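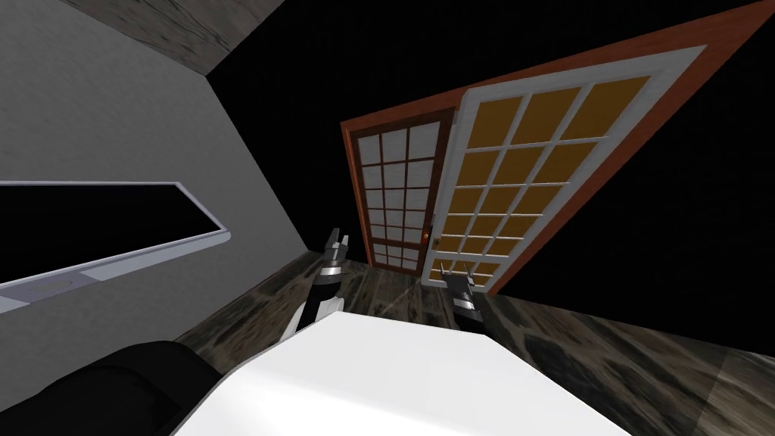
Tutorials > Simulation > Grippers

Comparing two grippers in sim before you touch hardware

I love this stage of a project! You get to try things all afternoon and break nothing. My setup is a two-arm robot at a white table, in a room with a couple of paned doors behind it.

1. Load the room and park both arms with the fingers pointing up. Save that pose - you'll come back to it constantly.

2. Set the physics step to 2 ms on both sides. Rebecca Guerra left hers mismatched in August and lost a whole set of runs.

3. Open and close each gripper 8 times with nothing in it. Watch the fingertips for jitter.

4. Run the Vasley grasp script, 600 tries per arm, same objects, same seeds.

5. Sort the failures by object before you look at the totals. The slips on thin parts are where the fun is!

If an arm drifts during step 4, drop the controller gain to 7 and start that arm over.

Next: tuning the wrist camera

12 shares | 3 comments

This site uses cookies. Accept | Settings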